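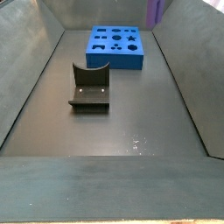
Fixture alignment on the sorting cell has to be redone whenever the tray, the board or the part holder has been lifted off the floor panel. The procedure covers the Zundik bench cell with the standard dark gray tray and the Nygård controller. It assumes the arm is parked outside the tray and the gripper is empty. The blue foam sorting board goes toward the back of the floor, and the black L-shaped holder stands in front of it and slightly to the left, with its flat base toward the operator. All nine cutouts must be empty before you start. A part left in a cutout will be read as part of the board surface and will throw off the height value.

Allow one hour the first time. After that it goes faster, but do not skip the floor cleaning.

What you need

Hex key set, metric
Lint-free cloths
Isopropyl alcohol
Steel rule, 300 mm
Punley touch probe and its storage cap
The last saved offset file for the cell

1. Park and lock out

Send the arm to the park position from the Motion page. Wait for the status line to read PARKED, then turn the mode key to Service and take the key out. Close the air valve at the back of the bench and bleed the line at the gripper. Do not rely on the software stop for work inside the tray.

2. Clean the floor panel

Lift out the board. The holder stays where it is unless it has to be replaced. Wipe the floor from the back wall to the front ledge in straight strokes. White specks usually collect in the open area to the right of the holder, where they are easy to see against the gray. Check the same spot after wiping, with the light low across the panel. Specks that do not come off dry will come off with alcohol. Do not scrape them. A scratch in the panel shows up as a bright line in the overhead camera and can be mistaken for an edge.

Clean the seams where the side walls meet the floor. Fold the cloth over the edge of the steel rule and run it along each seam once. Scuffs on the walls can be left alone.

3. Check the holder

The base is held down by two screws close to the upright plate. Push the top of the upright with one finger. There should be no movement at the base. If it rocks, take both screws out, clean under the base and refit them. Tighten each screw a little at a time, alternating left and right, until the base sits flat. These are small screws going into a printed part, and they strip easily. Stop when the head is seated.

Look at the inside corner between the upright and the base. Replace the holder if there is a crack or a pale stress mark in the corner. Printed holders from the first batch, issued before September, used a thinner wall and should be replaced in any case.

4. Seat the board

Put the board back with the star cutout in the middle row on the right and the arch cutout in the front row on the left. This is the only orientation the pick table accepts. Rotated by a half turn the board still looks plausible to the camera, and the cell will start without an error and then press parts into the wrong cutouts.

Set the distance from the front ledge to the front face of the board to 240 mm. Measure at both ends of the face. The two readings must agree within 2 mm. Press down on each corner in turn. If a corner lifts, there is debris under the foam.

5. Probe the reference points

Open the air valve, put the key back in and select Service Slow. Fit the touch probe and remove the storage cap. On the Calibration page, choose Tray, then Fixtures, then Probe All. The arm touches 8 points: four on the floor, two on the holder and two on the board. Keep one hand on the enabling switch for the whole run.

Foam gives under the probe. The controller corrects for this only if the surface type for the last two points is set to Soft. Check the setting before the run. It goes back to Hard after every firmware update.

6. Compare and save

The results page lists the new offsets next to the old ones. A change of less than 2 mm on any axis is normal after a cleaning. A larger change on the holder points means the base is not flat, so go back to step 3. A larger change on the board points only means the board was seated differently, and it can be accepted if the readings in step 4 were good.

Save under a new name. Do not overwrite the previous file until the cell has finished a full cycle.

Fault codes seen during this procedure

Code 428: probe contact lost during retract. Usually the probe cable is caught on the wrist cover. Free it and repeat the point.

Code 240: point out of expected range. Check the orientation of the board first, then the park position.

Cells at the Flusitz site run an older controller without the results page. On those, write down the offsets from the log screen before and after probing, and enter them by hand.

Last revised Dec 1, 2019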